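Tabletop cell rules: keep-out distance, cable routing, and who may reset an episode
Posted in Standards and Practice, May, by bench_admin_nw
5 min read

bench_admin_nw

We are revising the operating rules for the tabletop manipulation cells at the Bridthorpe site, and I would like comments before the draft goes to Naylor for sign-off. The old sheet was written for the Asov line, where parts sit in fixtures and the workspace is fenced. It does not fit a table with loose household items on it and an operator sitting next to the arm.

Draft text, first four items:

1. No hand crosses the table edge while the drives are enabled. "Paused" counts as enabled.
2. The operator who started the episode is the only person who may reset the table.
3. Minimum of 6 cm between any two objects at episode start.
4. Cables on the arm are checked at full extension in both directions at the start of each shift.

Please comment on wording as well as substance.

torque_limit

Item 1 is correct and should stay as written. The pause in our controller holds position under power. It will resume on a key press from any logged-in station.

Item 3 I would drop. Operators will start placing things on a grid, and then the data looks like a grid. If the aim is to avoid double grasps, say that: "Place objects so the open jaw can reach each one without touching its neighbor." That can be checked by jogging the gripper over the table.

graycode

Disagree on item 3. A rule that depends on judgment gets applied differently on every shift. We pulled 933 episodes from the Burwood cell after the last rules change, and the largest single cause of rejection was start-state spacing that one reviewer accepted and another did not. A number can be wrong and still be useful.

torque_limit

What did the old number do for you, though? If I remember the report, 897 of those were recovered on second review. That says the reviewers were inconsistent. It says nothing about the tables.

graycode

Second review took most of a month. I count that as a cost.

bench_admin_nw

Would a number for the first layout of a shift and the reach test for later ones be acceptable to both of you?

graycode

Acceptable.

torque_limit

Fine, if the reach test is written down and not left to habit.

mlk_fixtures

On item 4, a start-of-shift check is not enough. The cable moves in its clips during use, particularly where it leaves the wrist. I would check it at start of shift and again after any protective stop. I would also add a separate rule on where cable may lie in the workspace. Right now the sheet only says "secured," which people read as "zip-tied somewhere."

Suggested wording: "No cable shall pass over an object that is a target in the current task."

halfstep

That wording would shut down half the tables. On a small table the cable has to go over something at some point in the reach. The hazard is a snag, and a snag depends on height and slack. Set a limit on slack and leave the route alone.

mlk_fixtures

Slack is hard to measure with the arm moving. Route is visible to anyone standing there. The other problem is occlusion: a black cable across a light object from above is a labeling problem even when it never touches anything. Overhead view, arm in motion:
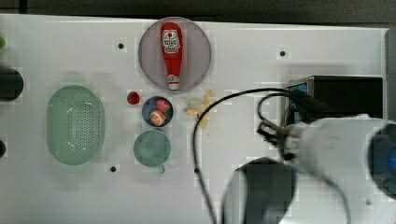

Comments on the layout, for item 4 and the proposed item 5

mlk_fixtures

Note the black cable arcing over the banana pieces and then running down the table. Under my wording this is a stop if the banana is a target and permitted if the task only involves the ketchup or the bowl. I think that is the right result.

halfstep

An overhead view gives you no clearance. It could be well above the banana or resting on it. You would be stopping the cell on a projection. I agree about occlusion, but that belongs in the data quality sheet. If we mix safety rules and labeling rules in one document, operators stop being able to tell which ones they can be flexible about.

torque_limit

Agree with halfstep on separating the two. I would add something on the bottle. It is lying diagonally across the plate, so picking up either one involves the other. By my reach test that pair fails unless stacking is part of the task. By a spacing number it fails too, so graycode and I get the same answer by different routes.

graycode

Same answer, but mine needs an exemption written in. Contact pairs are common in kitchen tasks. Proposed: "Objects in contact at start are listed in the task card by name." If they are not on the card, the table is reset.

halfstep

Does the small red item to the left of the plate need a name on the card as well? I cannot tell from that view whether it is meant as a tomato or some other fruit. If the card says "tomato" and the operator reads it as something else, item 2 does not help us.

bench_admin_nw

Object names are fixed by the bin list. I will add a line that the card uses bin list names only.

Changes for the next draft:

Item 1 unchanged.
Item 2 adds a handover clause, so that an operator leaving mid-shift can pass reset authority to one other person, logged at the station.
Item 3 becomes the two-part rule above, with contact pairs listed on the card.
Item 4 adds the check after a protective stop.
Item 5, cable route, is open. I will circulate 2 versions, one based on route and one on slack.

mlk_fixtures

Please keep the route version in the safety sheet until someone shows me a slack measurement that works with the arm moving.

halfstep

I will write up a method using the arm at full extension, drives off. It will not satisfy the "moving" part.

bench_admin_nw

Send it anyway. Draft two goes up when I have it.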